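Immigration Law and Policy, Session 7
Temporary Protected Status: handout
Instructor: Dineo Adams
24 October 2018

Read this before class along with the statute, 8 U.S.C. 1254a. Bring questions about the re-registration rules, which gave people trouble last year.

1. Where TPS comes from

Congress created Temporary Protected Status in the Immigration Act of 1990. It lets nationals of a designated country stay and work in the United States while conditions at home make return unsafe. The grounds are armed conflict, a natural disaster, or other extraordinary and temporary conditions.

A designation runs from 6 to 18 months. Before it ends, the Secretary of Homeland Security must review conditions and decide whether to extend or terminate it. The decision is published in the Federal Register.
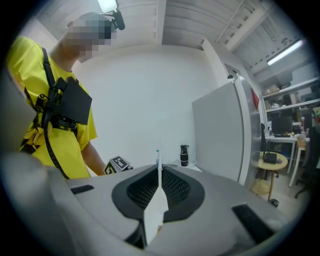

2. Who qualifies

An applicant must be a national of the designated country, or a person without nationality who last lived there. He or she must also show continuous residence and continuous physical presence in the United States since the dates set in the notice. These are two separate dates and students mix them up every term.

A person convicted of any felony, or of 2 or more misdemeanors committed in the United States, is not eligible. Certain other grounds of inadmissibility can be waived — see the statute for those that cannot.

3. What TPS does and does not give

A holder may not be removed while the status is in effect and can get a work permit. Travel abroad needs permission in advance. TPS does not lead to a green card by itself, but a holder may apply for one if there is some other basis, such as a family petition.

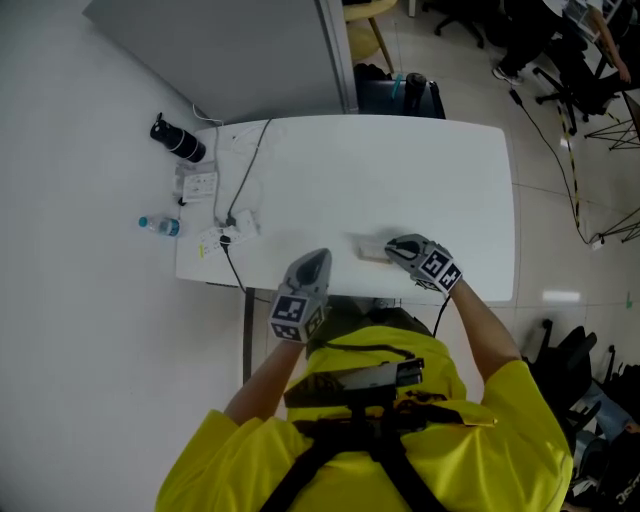

The courts have split on whether a grant of TPS counts as an "admission" for adjustment of status. We will spend most of the second hour on this. Compare the Sixth and Ninth Circuits with the Eleventh, and note how each reads section 1254a(f)(4).

4. For next week

Practice problem: Ella entered without inspection, was later granted TPS, and has now married a U.S. citizen. Can she adjust without leaving the country? Answer for 2 different circuits, one page in all.

The next handout covers asylum and the one-year filing deadline.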